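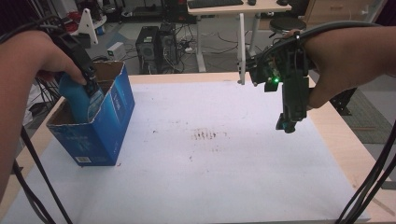 Two hand-held grippers and a blue box on our work table.

We bought a pair of the Trirari hand-held grippers in December, after a good deal of back and forth over the budget, and I've been meaning to write them up ever since. If you're planning a setup like ours at Deddale, my first bit of advice is to price the whole table and everything around it. The grippers were the easy line to fill in! We set aside $200 for cables, brackets and spare fingers, and it was gone in 14 days.

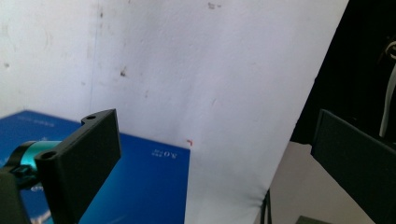
The fingers are plain, flat and black, and I've grown very fond of them. They bolt on with ordinary screws, so swapping a pair takes me 5 minutes (a little longer on a Sunday, with coffee). Zuvusach quoted us for a fancier model, and it's lovely, but we'd have had to settle for one, and so much of our work needs both hands.

My only real grumble is the cabling. It tugs at the wrist after an hour or so, and I wish they'd included longer leads. Vasiliauskas sells some nice ones, so do add those to your first order and save yourself the second shipping charge. I'd still buy the pair again, and next year I hope to add 2 more.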